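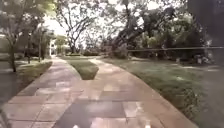

A reader who signs only as a Paracha resident wrote to me that a path in a park is a thing for the feet, and that I spend too many words on paving. It is a fair remark. I have thought about it for some weeks and I still disagree.

Opinion > Parks & Streets
4 min read

My complaint is with the new plan for the park at Sukby. The plan wants to take out the paving tiles and put down one continuous strip of asphalt, as they did along the canal in Tellton. The price is given as 393 per meter for tiles and much less for asphalt, and most people stopped reading there. I understand them. But I have walked in Tellton many times, and I walk there faster than I want to. The ground is the same everywhere, so the eye goes up to the phone.

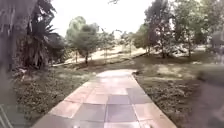
Paving in tiles has one quality which I miss in all the discussions: it can be repaired in small pieces. When a root lifts the ground, two workers take up four tiles, put sand, and lay them again before lunch. With asphalt you cut a hole and fill it, and the patch stays black for years. I also care about color, and I do not think this is vanity. A pinkish tile next to a grey-mauve one makes a modest pattern under the trees, and a reddish strip along the grass tells you clearly where the lawn begins. A child can jump from one color to the other. My mother, who sees badly, follows such an edge without help.

The firm Skendix, which prepared the plan, writes that joints collect weeds. Yes, they do. In my street we clean them with an old knife, and it takes one evening in spring. I would accept this work in the park also.

What I ask is small. Keep the tiles in the old part, where the paths divide, and use asphalt only at the gate where the delivery vans enter. Comments on the plan are open until December 9, and a short letter is enough. I will send mine by post, because the online form did not accept my address.

Contact us | Copyright | Back to top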